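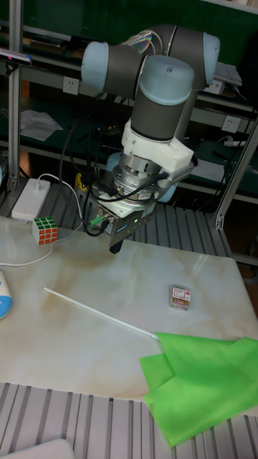

Selon Tímea Hegyi, on apprend plus vite le solfège à quarante ans qu'à huit, à condition d'accepter de chanter faux devant les autres. Je lui ai demandé de répéter cette phrase, parce que je croyais avoir mal compris. Elle l'a répétée sans changer un mot.

Nous sommes assis dans la petite salle du chœur Zivodano, au deuxième étage, où elle enseigne depuis six ans. Elle est arrivée en France avec une formation hongroise et deux valises de partitions. Le chœur avait alors peu de chanteurs et aucun ne lisait la musique. « Ils apprenaient tout par l'oreille, avec des enregistrements. C'était joli, mais lent. Pour une pièce de 4 minutes, il fallait un hiver. »

Sa méthode commence par les mains. Chaque degré de la gamme possède un geste, et pendant les premières semaines les élèves ne voient aucune portée. Plusieurs trouvent cela enfantin. Un ténor est parti à la pause de la première séance et il est revenu en juin, après le concert, pour demander s'il restait une place. « Je n'ai pas posé de question, dit-elle. Je lui ai donné la chaise près de la fenêtre. »

Je voulais savoir ce qui est le plus difficile pour un adulte. J'attendais le rythme. Elle répond que c'est le silence. « Un enfant attend son entrée. Un adulte a peur de la manquer, alors il entre trop tôt. Je passe beaucoup de temps avec les soupirs et les pauses. On compte, on respire, on ne chante pas. Quelques personnes rient, c'est normal. »

Elle a rassemblé ses exercices dans un cahier, que les chanteurs appellent le Stusero, d'après le titre d'un vieux canon qu'elle avait placé à la première page. Il contient 169 mélodies, presque toutes très courtes. La plupart viennent de villages où sa grand-mère avait de la famille, les autres elle les a écrites dans le train. Je lui demande lesquelles. Elle refuse de me dire, et elle tourne quelques pages pour me laisser deviner. J'ai deviné mal, deux fois.

La maison Chatzigeorgiou lui a proposé de publier le cahier. Les discussions ont duré longtemps à cause des paroles, car l'éditeur voulait seulement le français et elle souhaitait garder aussi l'original. « Si on enlève la langue, l'accent se déplace et la mélodie devient boiteuse. J'ai essayé de traduire, je vous assure. J'ai passé tout un été sur une berceuse de quatre lignes. » Finalement, les deux langues seront imprimées l'une sous l'autre. Le tirage prévu est de 368 exemplaires, un chiffre dont elle ne connaît pas l'origine et qu'elle n'a pas discuté.

Au sujet des applications qui corrigent la justesse, elle est moins sévère que je le pensais. Elle trouve utile de pouvoir s'entraîner seul le soir. Elle regrette seulement que l'élève regarde alors une aiguille sur un écran et qu'il oublie d'écouter son voisin. « Dans un chœur, la note juste, c'est celle que nous faisons ensemble. Parfois elle descend un peu. Alors nous descendons tous, et je me fâche après. »

Les répétitions reprennent le 10/9/18. Au programme, un motet à trois voix et les vingt premières pages du cahier. Les débutants sont admis sans audition, mais elle demande d'apporter un crayon et une gomme.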